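Section 3: Getting your knitted cloths ready, folded and put away
Movholm Household Guide, last tidied up Jun 21, 2021

The bright blue one is the cloth I reach for most and it creases like nothing else in the cupboard. 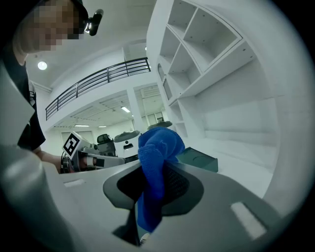
Kiran Saxena wrote in to say that a knitted cloth should never be folded at all, only rolled, and that folding puts a line down the middle you'll be looking at until Christmas. I've tried both and I still fold (my shelf is too shallow for rolls!), but if you've got a deep drawer, go ahead and roll, and skip to 3.4.

3.1 Before the first wash

1. Take off the band and the little plastic tag. Snip the tag, don't pull it, or you'll bring a loop of yarn along with it.
2. Hold the cloth up to a window and look for dropped stitches. A small one can be caught with a safety pin and a bit of matching thread.
3. Check the fibre on the label. Everything in this section is written for 100 percent cotton. Wool blends have their own page, 3.6, and they really do need it.

Note: Strong colours can run the first few times. I wash mine with dark tea towels until the rinse water is clear.

3.2 Washing

1. Close any zips and hooks in the load, or better still, leave those things out of it.
2. Put the cloth in a mesh bag if your machine is a top-loader with an agitator.
3. Choose a cool, gentle cycle and use half your usual detergent.
4. Leave out the fabric softener. It coats the cotton and you end up with a lovely soft cloth that pushes water from one end of the bench to the other.

CAUTION: Don't use bleach on coloured cloths, not even the tiny splash your mum swore by. Rosaire Gauthier lost a whole set that way in April and sent me the remains in an envelope.

3.3 Drying and shaping

1. Squeeze the water out. Wringing twists the knit and one corner will stay longer than the others.
2. Lay the cloth on a dry towel, roll the two up together and press along the roll with your hands.
3. Unroll, lift the cloth out from underneath and spread it on the rack.
4. Pat the edges straight while it's damp. Work from the middle outwards, a bit at a time, and don't fuss if it looks wavy at this stage.
5. Turn it over once the top feels dry.

Note: Pegging it on the line by one corner is fine for a dishcloth you don't care about. For anything bigger, drape it over two lines so the weight is shared — a wet knit is heavy and it will stretch.

3.4 Folding

1. Clear a patch of table wider than the cloth.
2. Put the cloth down in whatever heap it's in and find two neighbouring corners. Run your fingers along an edge until you come to one, then keep going to the next.
3. Lift by those two corners, give it a gentle shake and lay it flat.
4. Smooth it with the side of your hand, going with the ribs if it has them.
5. Fold the left side in, then the right side over that. You're after a strip 210 mm wide, the width of an ordinary sheet of A4, so keep one handy as a guide.
6. Fold the strip end to end, then once more.

If the stack leans, turn every second cloth around so the thick folded edges don't all sit on the same side. If a fold springs open, the cloth probably isn't dry yet, so back on the rack it goes.

3.5 Storing

1. Pick a shelf or a box with smooth insides. Raw wicker catches on the loops.
2. Stack no more than 7 high, or the bottom ones go flat and papery.
3. Put fresh cloths at the bottom and take from the top, so they all get their turn.

CAUTION: Keep cedar oil and scented sachets off the fabric itself. The oil leaves a yellowish ring and I haven't found anything that shifts it.

For snags and pulled loops, go to 3.7.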